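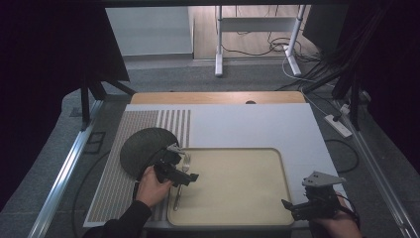 Two hand-held grippers over the fork and tray in the Alora table-setting exercise.

Setting the Table, Again

A student project at Skesalgate teaches robots by way of their teachers' hands

October 12, 2020

The hardest part of the course, according to the students who have taken it, is learning to pick up a fork slowly.

Alora is a project course at Skesalgate College, open to second-year students in engineering and computer science. This term 19 students signed up. They work in teams for 12 weeks, and the task is the same for every team: collect demonstrations of a table being set, train a program on them, and have a two-armed robot attempt the job at the end of the term.

The demonstrations are made by hand. A student takes a gripper in each hand, squeezes the grips to open and close the jaws, and does the work a robot arm would do later. Each gripper records where it is and what it sees. The student does not touch the silverware directly. If the fork slips, that take is marked and kept in a separate folder, and the student starts over.

"I thought I would be writing code the whole time," one of the students said. "In the first month I mostly moved a fork from one side of a table to the other."

The course began in March of last year as an informal club that met in the evenings in Furukawa Hall. The members wanted to enter the student division of the Tradport Open, a regional robotics meet that had added a household category. Their first entry used a program with every motion written out in advance. It worked in their own room and failed at the meet, where the table was a little lower and the plates were a different size. The arm closed above the first fork and carried nothing across the table.

The club members came home and decided to try learning from demonstrations. They could not afford time on a full robot for every practice session, and the college had one robot shared among four courses. Hand-held grippers solved the scheduling problem. A team can record in any room with a table and a power outlet, and the robot is booked only for testing. The college turned the club into a credit course the following fall.

The workspace is plain. A large white board goes flat on a wooden tabletop, and the items for the day are laid out on it: a striped mat, a round dark green placemat, a tray, a fork. Black curtains hang at the sides of the area. Teams are free to change the layout between takes, and the instructors push them to do it. A program trained only on a fork that always lies in one place will learn the place and ignore the fork.

A good take has a few requirements. Both grippers have to be in position before the recording begins. The jaws have to be open before they reach the object. The approach should be smooth, with no stop halfway while the student thinks about what comes next. Most beginners do stop, and the pause shows up later when the robot hesitates at the same point.

The students also learn to leave their own habits out of it. A person who picks up a fork will often roll it in the fingers to turn it over. The grippers cannot do that. They hold or they let go. To turn a fork with two grippers, one has to pass it to the other, and the pass has to be planned before the first one closes. Teams write the steps on paper first and argue over them. One team this term went through five versions of a handoff and then dropped it in favor of sliding the fork to the rim and gripping it from the end.

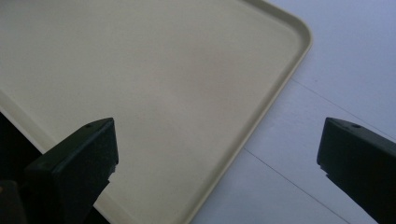 Trays were added to the course this year, and they have caused more trouble than the silverware. The tray is wide and the rim is low, so there is not much to hold. It also looks a lot like the table. From a camera on the gripper, a cream tray on a white surface is two pale areas with a thin band between them, and the rounded corner is the clearest thing to go by. Students are told to line up on the rim, with one finger on the tray side and the other out over the table, and to open the jaws wide well before they get there. The two fingers then have the edge between them, and closing becomes a short movement. Teams that come in from directly above the flat part tend to end up with footage that shows very little, because one patch of empty tray looks the same as the next.

The instructors considered buying a darker tray. They decided against it. Kitchens have white plates on white counters, and a program that needs strong contrast will not be of much use in one. Instead, each team has to record part of its set with the lights lowered and part with them at full strength.

Every team turns in a set of 56 finished takes before training starts. The number came out of last year's course, when smaller sets gave poor results and larger ones did not leave time for testing. Sorting is done by the students too. They watch each take from start to finish and write a one-line note on it, and another team checks the notes. The checking takes roughly as long as the recording did. It is the least popular part of the schedule.

"You see all your own mistakes at full length," a student on one of the teams said. "Then you see somebody else's and you feel a little better."

Training runs overnight on machines in the basement of Furukawa Hall. In the morning a team loads the result onto the robot and finds out what it has. Last year's first tests were mixed. One robot set down a plate correctly and then could not let go of it. Another reached for the fork, missed by the width of a finger, and went through the rest of the routine with its jaws closed on air. The team went back to its recordings and found that most of them had been made by the same left-handed student, who came in at a steeper angle than everyone else. They recorded half the set again with the work shared out, and the next version picked up the fork.

That rule is now part of the course. No one person may record more than a third of a team's takes.

Grades depend mainly on the written log. A team whose robot fails can still do well if the log shows what was tried and what the recordings looked like. A robot that sets the whole table earns the team a place at Tradport, with travel paid by the college. Two teams went last year and one finished in the top half.

The household category has new rules for the coming meet. The table will be set for two, and the organizers will supply a tray that the teams have not seen beforehand. At Skesalgate the students have started bringing in trays from home to practice on. There is a shelf of them now at the back of the room, and a sign-out sheet taped to the side.

Robot testing for this term starts in week nine. The fork is first on the list, followed by the placemat, and the tray comes last.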